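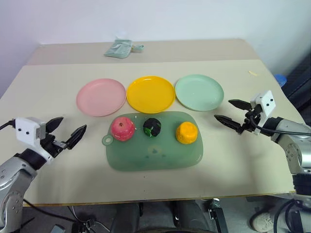
Two arms, three plates, one cutting board.

kdramani
Posted 7/17/22
So I'm trying to put together a budget for a second two-arm setup and I'd love a sanity check before I send it up. The arms themselves are easy, Rundmont gave me a quote and I trust it. It's the small stuff I keep getting wrong! Last time I put down 466 for cables, clamps and spare fingers and we blew through it by March. Is 3037 silly for a year of that?

nusitz_fan
Not silly at all. I'd go higher if you're buying fingers from Pronden – lead time was seven weeks for us, so you end up ordering extra just in case.

Haddadin
Disagree. Buy five spare pairs up front and put the rest into a second table. Sharing one table between two setups is miserable.

kdramani
Hmm, the table hadn't even crossed my mind. Our tasks are all tabletop stuff, toy fruit and plates, so the props cost next to nothing and I guess I stopped thinking about furniture.

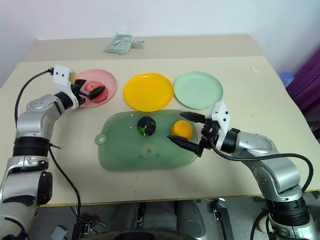

nusitz_fan
Get the table, fine, but don't take it out of the spares money. A dead gripper with no replacement means the whole station sits there, and you're still paying for the room.

Haddadin
Only if you keep breaking them lol. What does Rundmont charge for a service plan?

kdramani
Haven't asked yet! Emailing them tomorrow.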